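Grikley Home Forum > Clothes and Laundry > How often do you really wash your jeans?

plumduff_63
Evening all. I've been meaning to start this one for ages, ever since my sister-in-law stayed with us in August and put my jeans through the wash after a single wearing (she meant well, bless her). I was brought up to wash jeans when they could stand up by themselves, and she was brought up to wash everything that had touched a chair. So where do you all sit? I go about 3 weeks between washes in winter, less if I've been down the allotment. Cold wash, inside out, hung by the waistband. I'd love to hear what the rest of you do, and whether anyone has found a way of keeping dark ones dark, as mine always go that sad grey at the knee.

oldtownpegs
Your sister-in-law is right, I'm afraid! Three weeks would drive me up the wall. Every second wear here, 30 degrees, and I've never had a pair fall to bits because of it. What wears them out is the tumble dryer, and I'll argue that with anybody.

marrowfat
Somewhere in the middle, me. I do a lot of sponging. A damp cloth and a bit of plain soap will shift most of what lands on a pair of jeans, and then they go over the back of the bedroom door overnight and they're good for another few days. My mum did the same with my dad's work trousers and he was a plasterer, so she had plenty to practise on.

plumduff_63
Ooh, I do like the sound of the sponging. Here's how things stand with me tonight, anyway, half sorted and the kettle on.

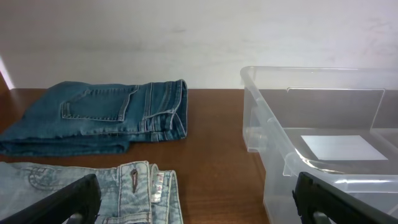

Fading is the part that bothers me most, far more than the smell or the creases, and I've tried all the old remedies for it. Salt in the water did nothing I could see. Vinegar was a bit better, though the house smelt like a chip shop until teatime and my other half went and sat in the car. What has made a difference is keeping the darks and the lights properly apart, and I was slow to learn it because I thought denim was denim and it could all go in together. You can see how pale the light-blue ones are next to the dark, and I wouldn't want those two sharing a drum now. I fold them on the table and the big clear bin is handy for keeping things in, as I can see what's there without tipping the lot out. Does anyone use one of those colour-catching sheets? I've never been sure whether they do any good or just come out looking busy.

kettleandcrumb
I use the sheets, and mine come out blue, so they must be catching something. I buy Faltis ones from the market because they're cheap and the lady on the stall throws in a few loose pegs. On the washing question I'm with you, plumduff. My best pair get done once a season and a good airing in between.

oldtownpegs
Once a SEASON? I'm going to have a lie down.

kettleandcrumb
They're my best pair, they only go to the pictures and back!

damson_lane
Can I put in a word for spin speed? I used to leave ours at whatever it was set to, and the jeans came out with hard white creases down the thigh that never left. I turned it down to 900 and it was like having new ones. They take longer on the line, mind you, so you want a breezy day for it. Our machine is an old Reltomance that came with the house and it groans like a cow on anything faster in any case.

marrowfat
Disagree a bit there, damson. I think the creases come from overfilling. I never put more than 3 pairs in and I spin them as fast as it'll go, and mine are fine. Give them a good hard shake at the door before they go out, too.

damson_lane
Fair enough, I do tend to cram them in. I'll try it your way next time and report back.

plumduff_63
Well, this has cheered me up no end. I had a go at the sponging after my tea and I'm quite won over. I've also been eyeing up where to put a hanging rail, so they can air indoors when it's wet. Wherever it goes I want wood round it that won't mind a bit of damp, so any advice on waxing is welcome. 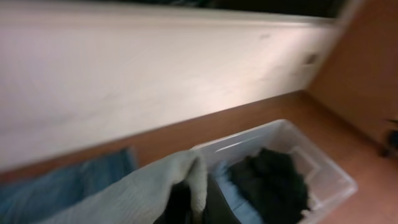
White panel where it meets the wood, down at floor level

marrowfat
Lovely warm colour, that wood. Keep drips off it if you can and put an old towel down the first night. Wax is fine but do it thin, and leave it a good while before you buff it.

oldtownpegs
A rail indoors is a good idea, I'll give you that. Leave some space between it and the wall or the legs never dry. Mine was too close and we had that musty smell until spring.

kettleandcrumb
Morgan do a decent folding one, if you don't fancy drilling. It lives behind our sofa. The feet are a bit wobbly on carpet but it holds a full load.

damson_lane
Reporting back as promised. Three pairs, fast spin, big shake at the back door. Fewer creases than I expected, but still more than at the slow speed, so I'm calling it a draw. I see we're now on post 631 in the laundry section, by the way, and I think half of them must be about towels.

oldtownpegs
Don't start me on towels. Plumduff, did you ever tell your sister-in-law about all this?

plumduff_63
I did! I rang her last night. She says I'm to wash them before she comes again.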